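Geum Suture Practice Set (thread pack, needles, driver, thread scissors) - 4 stars, would be 5 if not for the spool

Bought this in May after the third time I ran out of practice thread halfway through a row. Quick review, typing on break, sorry for typos.

Short version: thread good. Needles good. Packaging bad. Buy it if you tie a lot of knots and throw a lot of them away, which if you're learning you should be.

What you get. 50 packs of dark braided thread with the needle already attached, a needle driver, little scissors, a cloth roll to keep it all in. No pad. People in the other reviews are mad about no pad. The listing says no pad. Read the listing.

Thread first, that's why I'm here. Dark is the right choice. I learned on the pale stuff that came with my old Sterna kit and you can't see a thing once it's against tissue, you end up guessing which end is yours. With this you see every loop. Holds a knot well, doesn't slip on the second throw like the cheap nylon did. Does have some memory straight out of the pack, pull it through your fingers first and it calms down. Ching-wen Tai, who taught the class I took, told us to do that with any thread and I ignored it for weeks. Don't be me.

One thing, the ends are stiff. Cut them short and they stick out every which way. Doesn't bother me for practice. If you're graded on looks, leave the tails a bit longer so they lay down. 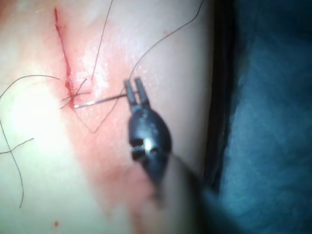

Needles. Thin, shiny, sharp enough. I've had kits where you had to shove, and shoving teaches you bad habits, you stop following the curve and just push. These go in when you turn your wrist. They do bend if you grab them too close to the tip. My fault every time. Grab further back. The shine helps more than I expected, under a desk lamp you always know where your point is, and that matters most when you're partway through and want to check before you commit to the other side.

They also dull. I get a good long session out of one, then it starts to drag. For the price fine.

Driver. OK not great. Jaws line up, grip is firm, the ratchet is loud and kind of stiff to release. Loosened up after a couple weeks. My Brultville driver is nicer in the hand but cost more than this whole set, so. If you've got small hands try the finger rings before you decide, Araceli Beltrán from my class couldn't get hers to sit right and ended up wrapping them with tape.

Scissors. They cut thread. Don't cut anything else with them.

Cloth roll. Skip it, the ties came off mine in week 2. Everything lives in a pencil case now.

Now the complaint. There's a bonus spool of loose thread for hand ties, no needle, and it is wound so badly. Pulled one length and got a birds nest. Spent most of an evening on it, gave up, cut the middle out. Wrote to the seller, got a reply from a Cauã Medeiros who was very nice and sent another spool. Wound the same way. Tangled the same way. I don't know what I expected.

Also no guide in the box. There's a card with a web adress on it and the page is just the listing again. If you're brand new get a book or a class, you won't learn spacing or depth from this. It's supplies.

Compared to the Prosora set, since somebody will ask: Prosora has the better case and a pad, but the thread is thinner and I kept snapping it when I tied down. Geum thread takes a real pull. If you're still figuring out how hard is too hard, you want the one that forgives you. Then switch later maybe.

Things I'd tell a friend:
Open one pack at a time, they're hard to close again.
Keep a jar for used needles. A real jar with a lid. I found one with my sock.
Snip your loose ends as you go and get them out of the way, dark bits get lost next to your working strand and then you pick up the wrong one.
Practice the knot slow before you practice it fast. I still rush teh last throw.

Would I buy again, yes, already did. Second box was the same quality as the first, only checked becuase one review said theirs changed. Mine came with 52 packs that time, no complaints there.

One star off for the spool. Break's over.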